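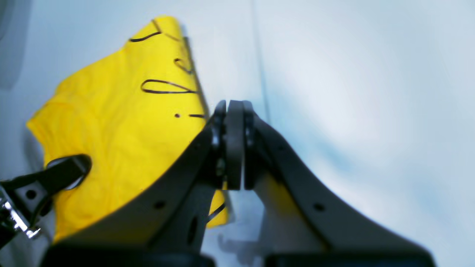 Textile Testing, Unit 4: Colorfastness and Wrinkle Recovery
Handout, S. Trindade

4.1 Terms
Colorfastness is the resistance of a dyed fabric to change in color, or to transfer of color onto another fabric. The two effects are graded separately. A fabric can hold its own shade well and still stain its neighbor – bright shades sewn next to white should be checked for both.

4.2 Conditioning
Lay specimens flat and single-layer in the conditioning room overnight. Do not stack them. Record temperature and humidity at the start and at the end.

4.3 Rubbing test
Cut 2 specimens per direction, warp and weft. Rub one dry and one wet. Grade the white rubbing cloth against the gray scale for staining, where 5 is no transfer and 1 is heavy transfer. Half grades are allowed.

4.4 Recovery angle
Fold the specimen, load it, release it, and read the angle after the stated recovery time. Full recovery is 180 degrees. In the Camargo set, the untreated cotton averaged 68 degrees and the resin-finished cotton 121. The finish reduced tear strength, so report both values together.

4.5 Trims
Cord, piping and elastic are tested apart from the shell fabric. Dark trim on a light shell is the usual source of staining complaints.

Lab report
Use the 168 readings in the Stavar file. Give the mean and standard deviation for each direction. Questions on the file go to Gervásio Aguiar.

Reading for Unit 5: Griravden notes, sections 2 and 3.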